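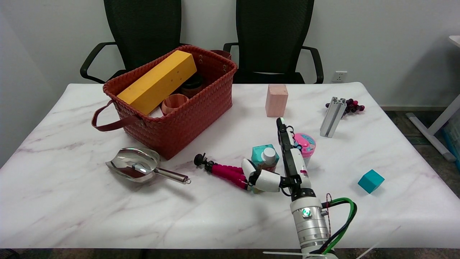 From: Manee Phetsri
To: Stindley swap and share list
Date: Mar 25, 2024
Subject: Re: Baskets for the shared table

Garba Omoregie wrote:
> I have a red basket with a long strap that I could bring along, but I worry
> it's too small. Also, does the scoop go in with everything else or stay out?
> Last time I could never find it under all the other stuff.

Dear Garba, and hello to everyone else reading along,

Please do bring the basket! I have a real soft spot for woven ones with a long handle, and small is fine with me. When Yupin and I sorted the Wattanapong boxes back in November we used enormous bins, and all that happened was that the cups sank to the bottom and we had to tip the whole lot out again.

I'd put the long things in first, on a slant, and let the cups and round containers fill in beside them. Leave the scoop out in front where people can grab it - same for the little tripod with the pink legs, which gets its feet caught in the weave. Grapes should stay on the table too, well away from anything heavy, and drinks are best standing up.
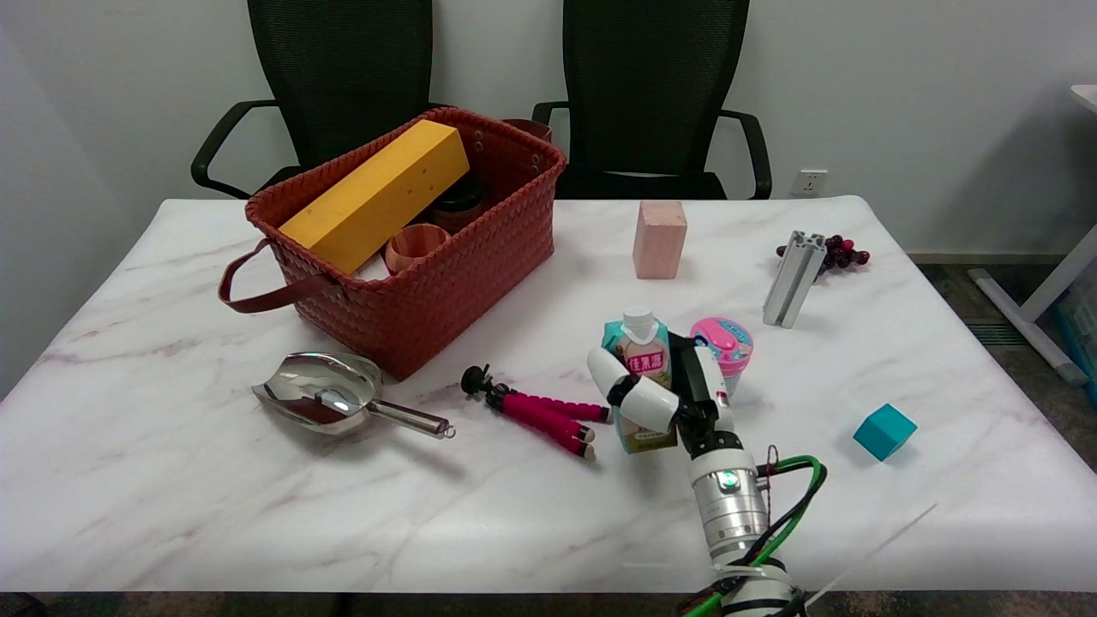

Kanokwan wrote to me separately with this one: should the building blocks go in the basket as well?

Only the long ones, I think, as the cubes take up room the cups could use and they sit perfectly well on the table by themselves.

Chalerm has offered to bring 20 paper labels, bless him, so if you have a good thick marker at home, do tuck it in your bag.

Warmly,
Manee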